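3.2 Folding and stacking on the bed
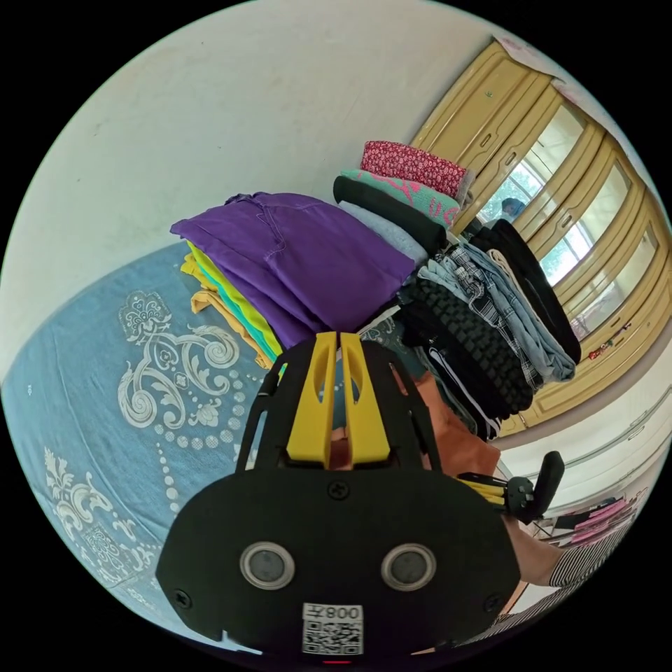 In most of the homes we visited, clean clothes did not go straight from the line or the dryer to the wardrobe. They spent some time on a bed first. The bed is the largest flat surface in the room, it is at a useful height, and it usually stands within a step or two of the place where the clothes will end up. Of the 408 folding sessions logged in Zistport and Flalthorpe, more than 200 took place on a bed. The rest were split between sofas, kitchen tables and the floor.

People rarely built a single stack. The usual pattern was two, started side by side, with one growing faster than the other. Figure 4 shows a typical case. The shorter stack is topped by a purple garment, with lime-green, teal and mustard-yellow edges showing under it. The taller one holds a wider mix, including jeans, a plaid garment and black trousers with a white stripe down the side. We coded stacks like this one as "mixed" when thick and thin items lay together with no clear order by type.

Mixed stacks were more common than we had expected from the Dromumer pilot, where participants were asked to sort before folding. Without that instruction, many people folded whatever came to hand. Sorting happened later, at the wardrobe door, when the stack was lifted in parts and each part was put on its own shelf. Some households never sorted at all and kept one shelf per person.

Height was limited by slipping more than by weight. Smooth fabrics slid when something heavy was placed on top of them, and a soft mattress made this worse – a stack that would stand on a table leaned as soon as someone sat down beside it. Participants dealt with this by pressing the stack flat with one hand, or by turning every second item so that the thick folded edges did not all fall on the same side. The second method follows the description in Doãn, although few of the people we spoke to had been taught it.

Sleeves and waistbands took the most time. A T-shirt was normally finished in three folds, while trousers were often opened and folded again because the legs did not line up. Knitted items were folded loosely and tended to be left for the top of the stack or put away separately. We return to refolding in Section 3.4.

Figure 4. Two stacks of folded clothing side by side on a bed with a light blue patterned bedspread, with a mirrored wardrobe behind.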